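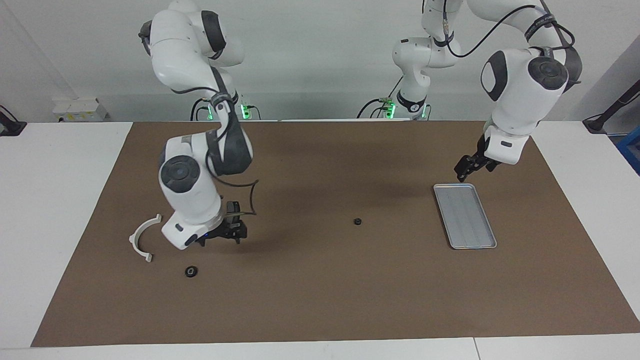
A law starts as a bill. A bill is a written plan for a new rule, or for a change to an old one. Most lawmaking bodies split the work on a bill into stages, and the stages come in a fixed order. One way to picture a stage is to think of a table with a brown mat on it, where the white tabletop shows on every side of the mat. The mat is what the bill covers. The white part is everything the bill leaves alone. During debate, members often argue over where that edge should be.

First reading
The title of the bill is read out loud. There is no debate yet. Members get a copy to take away and study.

Second reading
Members talk about the main idea. Is the rule needed? Who would have to follow it? Then they vote. If most vote no, the bill stops.

Committee stage
A small group of members reads the bill line by line. They can ask people outside the chamber to come and speak. This meeting is called a public hearing. Anyone who will be affected by the bill may ask for a turn.

What is an amendment?
An amendment is a change to the words of a bill. It can add words, remove words or swap them. Even a short one can matter. Suppose a bill says a town "may" publish its records. Change "may" to "must" and the town no longer has a choice.

Third reading
The whole chamber votes on the final text. In a chamber with 100 seats where every member votes, 63 votes in favor is enough to pass an ordinary bill. Some bills, such as changes to a constitution, need a larger share.

Two chambers
Some countries have 2 chambers. Both must agree on the same words. If they do not, members from each side meet and try to settle the differences.

Signing
In many countries the bill then goes to a president or another head of state. Once it is signed, it is called an act. The act itself says on which day it takes effect.

Words to know
Chamber: a group of lawmakers who meet and vote together.
Quorum: the smallest number of members who must be present for a vote to count.
Veto: a refusal to sign a bill.

Text by Leire Vallejo. Checked by Ademir Toledo. Last updated 5/22/21.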